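About Us

Ilora is a small language school on the second floor of the old Gidham Savings building, up the stairs and to the left, where you'll see a blue door that sticks a little in wet weather (lean on it, it will give). We teach Estonian, Finnish and Latvian to adults and older teenagers, mostly in the evenings, and we have been doing it long enough now that some of our first students are bringing their own children along.

People ask how a school like ours ended up in a town like Gidham, and the short answer is grandparents. A good many families in this valley came over from the Baltic in the late forties and fifties to work at the mill, and they brought their songs and recipes and their very particular opinions about rye bread. What didn't always get passed down was the language. By the time we opened, there were whole households where the older folks spoke Estonian to one another across the kitchen table and the younger ones understood only their own names and the word for potato. We started with one class on one evening, in a borrowed room behind the library, with a box of photocopies and a coffee maker that took the entire first hour to brew.

The room filled up. We hadn't expected that, and we ran out of chairs the second week, and several people sat on the radiator cover until we could find more. Finnish came the following year after a group of knitters asked for it (they wanted to read the patterns!), and Latvian a while after that. We moved into our present rooms when the library needed its space back, and we've stayed ever since.

How we teach

Our classes are kept to 14 students. That is as many as can sit around the big table and still hear each other, and we would sooner open a second section than squeeze people in along the wall. Every class meets once a week for two hours, with a break in the middle for coffee and something baked. The break is held in whatever language you are learning, so you will very quickly know how to ask for milk.

We don't give grades. We do give homework, and we do notice when it hasn't been done, but we've all had weeks like that and you should come to class anyway. Beginners spend the first few months mostly listening and talking, with grammar brought in as it's needed. Estonian has 14 cases, a fact that frightens people on the first night and bothers them a good deal less by spring. You will meet the cases one at a time, in ordinary sentences about the weather and the bus and where you left your keys, and you'll have a chance to get comfortable with each before the next comes along.

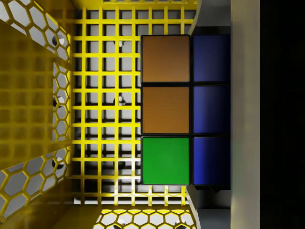
Once you've finished the beginner year, you can go on to the reading group, the conversation table, or both. The reading group works its way through short stories and newspaper columns, and now and then a whole novel if everyone is feeling brave. The conversation table is looser. There's a topic on the board each week, and we get through perhaps half of it before someone brings up mushrooms.

The Pärn Room

Our lending library is called the Pärn Room, after the linden tree outside its window (pärn is the Estonian word for linden, and that tree is the first thing many of our students learn to name). It holds more than 2,000 books, along with a shelf of records, a few boxes of old calendars and hymnals, and a very complete run of a Finnish gardening magazine that arrived in the trunk of a car one afternoon and has turned out to be among the most borrowed things we own. Most of the collection came to us from local families clearing out a house, and we're always glad to look through a box if you have one. We can't keep everything, but we do try to find a good home for what we can't.

Anyone enrolled in a class may borrow from the Pärn Room at no charge. If you aren't a student but would like to use the library, a yearly card is $14, and we'll happily make you one while you wait.

Udeck weekends

Twice a year we pack up and go to Udeck, the old summer camp on the lake north of town, for a long weekend of classes, cooking, singing and sauna. It began as a treat for the advanced students and has grown into the thing most people look forward to all year. Beginners are very welcome, and so are husbands, wives and friends who don't speak a word. There is always wood to carry and dough to roll out, and you can do both of those while listening. The cabins are plain and the mattresses are thin, so bring a warm blanket, even in July.

Fees and scholarships

A full year of weekly classes costs $700, and a half year is $400. Both include your workbook, your library borrowing and the coffee. You can pay all at once or month by month, whichever suits you, and if money is tight, please tell us before you decide against coming. We set aside several scholarship places every year and we really do like to see them used. Asking is simple, the form is a single page, and it stays between you and the office.

Coming to see us

The office is open weekday afternoons and on any evening there's a class. You're welcome to sit in on a lesson before you sign up, and you don't need to call first, although it helps us set out enough cups. Parking is free behind the building after five, and there's an elevator at the side entrance for anyone who would like to skip the stairs. The fall schedule will be posted on the blue door and on this site as soon as the rooms are settled.

Page last updated 2025-07-24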